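Dell on the bench, finally

Jul 22, 2022

OK quick one, lunch is nearly over and I promised Svenja I'd post something before the Trullville swap meet list goes out.

The old Dell is open. Black and silver tower, on its side, panel off. Been meaning to strip it for parts since October and kept finding other stuff to do (the shelf, the other shelf, the printer). Paid 5 bucks for it. The side panel fought me harder than anything else in there.

Order I go in, for the person who emailed: panel, drive, cards, memory, processor. Power supply last. I know people who start with the power supply and fine, but then you have that whole fistful of orange and red and black wires flopping over everything while you try to get at the board. No thanks.

The processor is the bit I get nervous about. Lift the bracket, pick the chip straight up by its edges, do NOT drag it. Those contacts in the socket are tiny and once you bend one you can spend an evening with a needle and a magnifier and still lose. Ask me how my last board went. Actually don't.

The printed holder is earning its keep — hard drive upright at the back in its blue caddy, chip in the little recess up front. Before this I used a cereal bowl. Everything in one bowl, screws and all, and then I'd wonder why teh heat spreader was scratched. Memory still ends up leaning on the side of the thing, need to print a version with a proper spot for it.

Still to do: wipe the Seagate, find a bag for the screws, clean the dust out of the drive cage, decide if the power supply is worth keeping. Svenja says yes. Svenja keeps everything.

Anyone want a Dell board, green, no chip? Email me befor the swap meet, otherwise it goes in the recycling box.
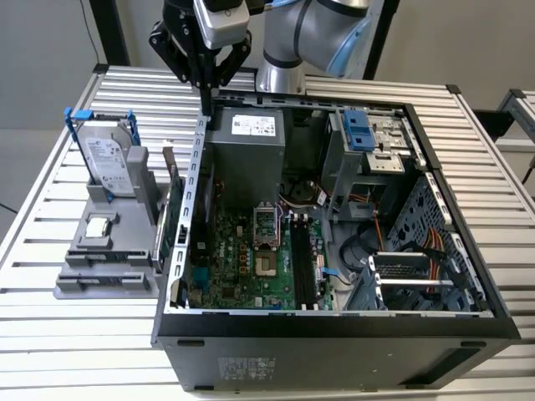 Maarja Mockus
Blog owner, parts hoarder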